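Ollwood Live: progress report to the Partanen Fund
October 10, 2021

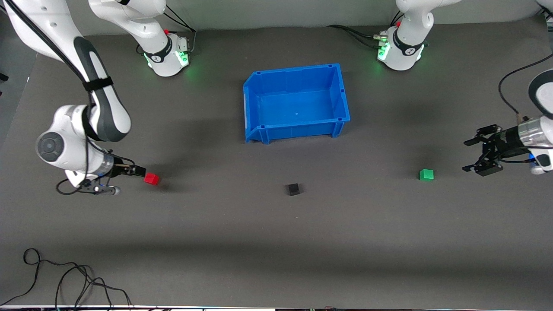
Where we are

The short version: we have a live music season again! After a spring of canceled holds and half-filled calendars, Ollwood Live opened its doors in May and has kept them open. The fund's support paid for the sound system, the artist fees for the early shows and the late bus, and we want to tell you how each of those is going, including the one that has been a headache.

The shows

We began small, with seated acoustic nights in the front room at Prerusard, and moved into the main hall once the new floor had been signed off. The first standing show was a soul and funk double bill and it sold out days ahead. All 400 tickets went, there was a line down the side street before doors, and the horn section came off the stage and played the last song from the middle of the crowd. We have had emails about that song ever since.

The folk afternoons took longer to catch on. The first two were thin, and we moved the start from noon to 2 p.m. after people told us they were still having lunch. That fixed it, or most of it. Families come now, the balcony opens for them, and the fiddle workshop that used to follow the concert runs before it (the kids are fresher and so are the fiddles).

Our one real disappointment was the outdoor electronic night in the yard. It rained from soundcheck onward and we moved everything indoors with an hour to spare. The DJs were great sports about it, but the visuals had been built for the yard wall and looked squashed in the hall. We'd like another go at it next year with a covered stage.

Sound and stage

The new speakers are in and they are lovely. Trekix handled the installation and came back after the first loud show to tame a boomy patch under the balcony. Bands notice right away, and several have asked to record their sets. We haven't said yes to anyone yet, as we need to sort out a simple agreement on who owns the recordings.

The stage extension is finished except for the ramp on the left side. The first ramp delivered was too steep and went back. For now, performers who need step-free access come in through the loading door, and we list that on the advance sheet so there are no surprises on the night.

Tickets and money

We kept back 40 low-cost tickets for every main hall show, as agreed, and they are usually the first to go. We'd love to raise that number in the spring and will come to you with a costed plan.

The late bus is the headache. Our budget was $925 a night, which covered one vehicle and a driver, and the operator has warned us the price will go up in the new year. Riders love it, particularly on the Partanen route, where there is no other way home after the last encore. We are talking to a second operator and may ask to move some of the unspent poster money across. The request form will follow separately.

Local acts

Every main hall bill has had a local opener, and this might be the part we are proudest of. A brass group that met at our open rehearsals played its first paid gig in front of a full room. A teenage punk band borrowed our drum kit, broke a cymbal stand, fixed it and has been rebooked. Open rehearsals continue through the winter and we've added a second slot for singers.

Coming up

The winter program is nearly set: a jazz residency in the front room, a big ska party in the hall, a quiet run of piano nights and a return visit from the soul double bill. Poster artwork is with the printer. Still to be confirmed are the headliner for the closing weekend and the date the new ramp arrives.

Guest list places are held for the fund at every show. Please come to the ska party if you can make only one, and bring shoes you can dance in!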